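4.2 Where people put their keys

I went into this part of the study thinking habit would explain nearly everything, and boy, was I off. We asked 156 households in Kendley to keep a diary of small lost items for 30 days, and keys won by a mile (glasses came second, to my surprise!). What mattered most was how many flat surfaces people passed on the way in. One family had a hook by the door and still used the table, every time. Figure 3 shows a tabletop.

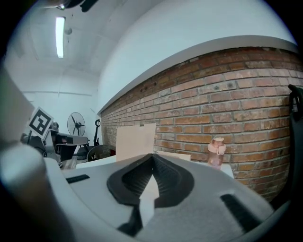 Figure 3. A flat white tabletop.

Rongrong Xiong read an early draft and objected that hooks fail mostly when they hang too high for the kids, so I went back to the diaries and added height to Table 5.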